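Hetonwood Testimony Set: data card

Version 3, June release. Maintained by Niamh Geraghty and Traian Dinu.

Summary

The set holds 904 transcribed passages from talks given by refugees and former refugees to secondary school classes. It was put together for teaching units on forced displacement and for work on transcript search. Audio is not included.

Contents

Each record has a passage ID, the transcript text, a speaker code, a grade band and a topic label. Passages run from one paragraph to two pages. Talks given through an interpreter carry the flag INTERP, and only the interpreter's English is transcribed.

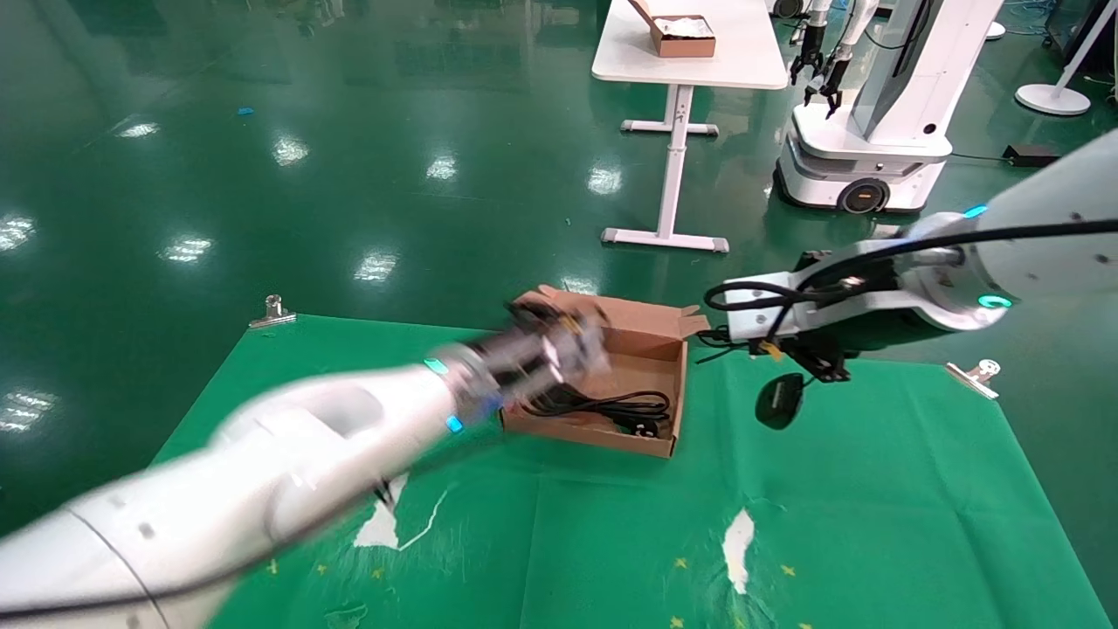

Speaker codes replace all personal names. Villages and camps are reduced to country level unless the speaker agreed in writing to keep them. The topic label names what a passage is about, and objects mentioned in passing do not count: a coiled power cable in an open cardboard box would go under HOUSEHOLD only if the speaker talks about packing or leaving home. Passages that fit two topics take the one that comes first in topics.txt.

Review

Kathleen Kavanagh checked every label against the transcript. Brendan Daly checked 70 passages a second time, and 15 of those were changed. The changes are listed in changes.txt.

Known limits

Most speakers were adults when they left. Student questions are left out, so some answers start abruptly. 20 passages have gaps marked [unclear].

Use

Classroom and research use is allowed. Do not try to identify speakers. Requests to remove a passage go to Colm Gilmartin and are applied in the next release.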